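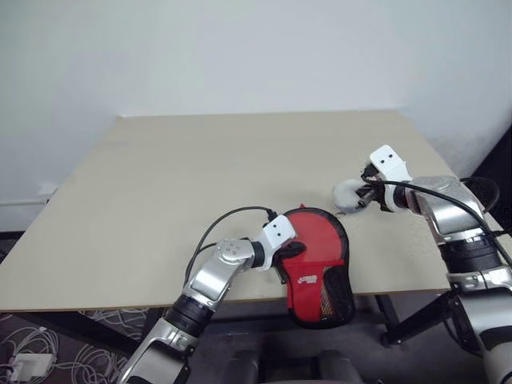 Sagging benchtop, 38 mm slab on two end supports – how much deflection is normal?

Forum: Benches, Desks and Joinery

gernano_shed
Posted 7:42 pm
I have a beige slab top from Ruline, bought in May, sitting on two end frames with nothing under the middle. It has a matte finish and the back edge sits against a painted wall. With a straightedge along the front I can get a feeler gauge of 2 mm under the centre. The load is a monitor, a small vice and my elbows. The seller says this is within tolerance. I have no idea what tolerance they mean. Is it going to keep going?

plinth_and_scribe
Posted 8:05 pm
Need the span, the depth and what the core is. "Slab" could be anything from solid timber to honeycomb. If it is particleboard, 2 mm now will be more later. Particleboard creeps under constant load and the long-term figure can be double the first reading or worse.

gernano_shed
Posted 8:19 pm
Depth is 800. Clear span between the frames is a bit over twice that. Core looks like chipboard where the cable hole was drilled.

Baumgart
Posted 8:31 pm
Then 2 mm is nothing. Shelving is commonly judged at span over 200 or 300, so you have plenty in hand. I would leave it alone and worry when a pencil starts rolling.

plinth_and_scribe
Posted 8:47 pm
Those ratios are for a stated load and don't allow for creep unless someone has added it. He measured at light load after a few months. I agree it isn't a safety matter. I don't agree it should be left, as creep mostly doesn't come back when you take the load off. Stiffen it while it is close to flat.

Baumgart
Posted 8:58 pm
Fair on creep. I still think a straight wall batten is all it needs.

mareike.kuhlmann
Posted 9:26 pm
I fitted out a workroom with the same sort of top, so a few practical points.

A wall batten supports the back edge only. The front edge will then sag on its own and you get a twist across the depth, which is more annoying to work on than an even dip. If you use a batten, you need something at the front as well. Options I have tried:

Steel angle, 40 x 40 x 3, screwed to the underside about 50 mm back from the front edge. Cheap and stiff, but you will find it with your knees.

Timber rail on edge, 90 x 35, glued and screwed. Stiffer than it looks. Pick a straight length and put any crown upwards.

Centre leg. Best result for the money if you don't need the leg room.

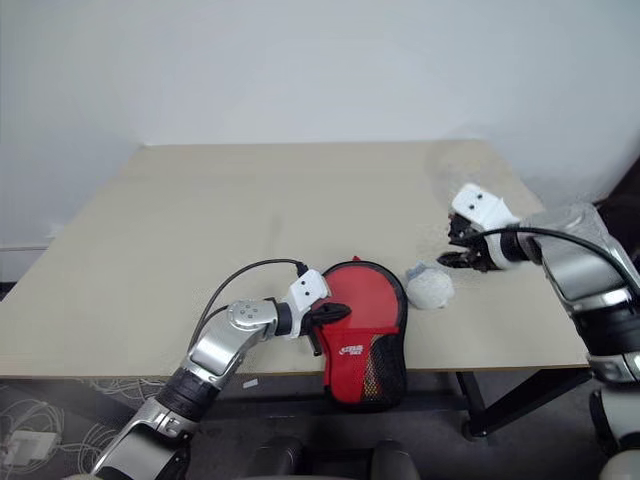
Whichever you choose, slot the screw holes in steel so the board can move a little with the humidity, and jack the top flat before you fix anything. A car jack and a scrap of ply will do it. If you glue a rail to a sagging top you have made the sag permanent. Check the wall too. Mine was out by enough that I had to scribe the batten, and packing it with cardboard did not last.

Mareike Kuhlmann

plinth_and_scribe
Posted 9:40 pm
Agree with all of that except glue. With glue and a rail on one face only, you restrain the underside and the top can cup. Screws at 200 centres and leave it serviceable.

mareike.kuhlmann
Posted 9:52 pm
On solid timber, yes, if the rail runs across the grain. On chipboard with the rail running lengthwise I have not seen it happen. We can differ on that one.

Loreneck
Posted 10:11 pm
Has anyone costed this? I was quoted $389 for a folded steel subframe, or $420 powder coated in grey. That seems steep for a desk.

Baumgart
Posted 10:16 pm
Very steep. Two lengths of angle and a tin of etch primer will cost you a fraction of it.

plinth_and_scribe
Posted 10:24 pm
Depends on the subframe. If it replaces the end frames and comes welded square, the price is mostly labour. If it only bolts under the top, buy the angle.

gernano_shed
Posted 10:38 pm
Thanks all. I'll go with the timber rail at the front and a batten at the back, screws only for now. Will measure again in a few months with the same straightedge and post the figure. Does the batten need to run the full length, or can I stop short of the corner?

plinth_and_scribe
Posted 10:45 pm
Stop short if you like. It is the middle that needs the support. Find the studs first.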